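Sorting and Putting Away Toy Building Bricks
Handmont Family Learning Center, Playroom Procedures
Prepared by Siiri Butkienė. Revised 17 August 2021.

This procedure applies to all tabletop brick sets in the playroom. It covers clearing a table at the end of a session and returning the bricks to storage. Staff members who supervise a table are responsible for completing every step before the next group is admitted.

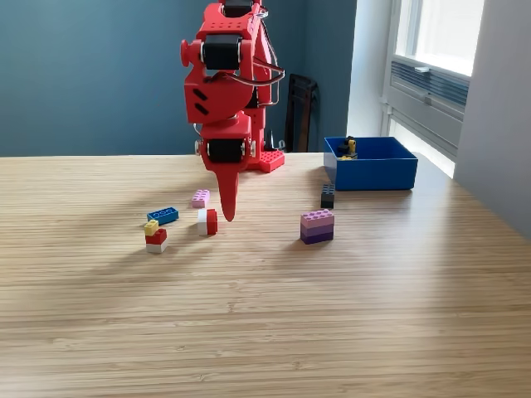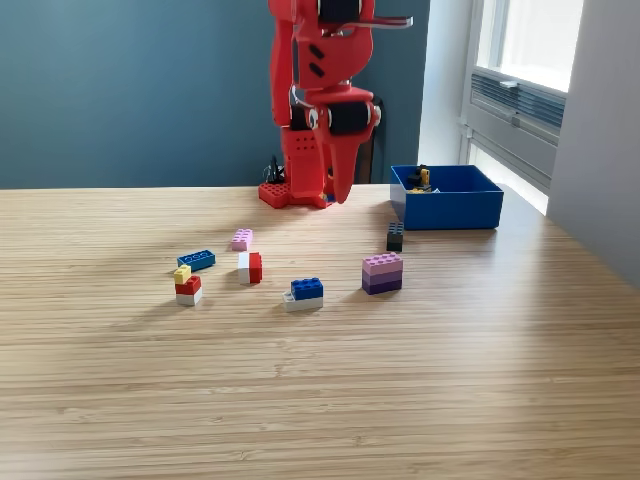 Loose and stacked bricks on the table, with the blue bin at the right.

Before You Begin

Place one open, shallow bin on the tabletop within easy reach. A bin with straight sides is preferred, as small bricks tend to stay under a curved rim when the bin is tipped. Bricks already in the bin may remain there until Step 4.

Confirm that the children have finished building. A model that a child wishes to keep until the next visit should be moved to the display shelf with a name card and is not subject to the steps below. Models may be held on the shelf for one week.

Step 1. Collect the single bricks

Begin with bricks that are not joined to anything. Pick up the large flat ones first, such as a two-by-four, and then the small ones. Black and dark gray bricks are easily missed in shadow, and light pink and white ones are easily missed in direct sun. Look across the tabletop from a low angle before moving on.

Step 2. Separate the stacks

Take each stack apart from the top down. Hold the lower brick flat against the table with one hand and rock the upper brick along its longer side. Do not twist, and do not use teeth or metal tools. Bricks joined side by side may need to be lifted from whatever brick holds them together. If two bricks will not part, set them aside for Priit Kļaviņa, who keeps the brick separators at the front desk.

Step 3. Check the floor and chairs

Bricks roll less than beads but travel farther than expected when a stack is knocked over. Check beneath the table and along the baseboard.

Step 4. Sort by color

Empty the bin onto the cleared table and group the bricks by color. Different shades of one color, for example lavender and dark purple, are stored together. Any brick that is cracked or has a chewed stud is to be discarded.

Step 5. Return to storage

Place each color in its drawer in the Zastham cabinet. The full playroom collection is 2996 bricks, and each table set contains 86. A full count is carried out every November. Table sets are counted only when a shortage is suspected, and any shortage is entered in the playroom log.

Wipe the bin and leave it upside down on the lower shelf.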